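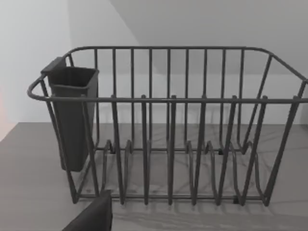
Is a small wind turbine worth it at Hastlow?

A rep from Skellen wants to put a Kelto turbine on a 6 metre pole behind our workshop. He says it will pay for itself in 5 years. The brochure gives one output figure, at a wind speed I doubt we ever get. Has anyone here had one and kept the bills?

hastlow_bench
September 21, 2024

Payback in 5 years? Ask him for that in writing and watch him change the subject. Ours made 322 units in its first full year, behind a row of trees, on a pole much like yours. The rep called that "settling in". Get a wind logger up at the proper height before you sign, and leave it there through the winter. Ask who pays for new bearings too.

gritstone26

Depends on the site. Pole is too short if there are buildings near.

marlpit

Solar is cheaper, everyone knows that. My brother-in-law looked at turbines and the blades came from abroad and took until May to turn up. I don't know what make they were. Check planning as well, they may want a noise report.

tidewrack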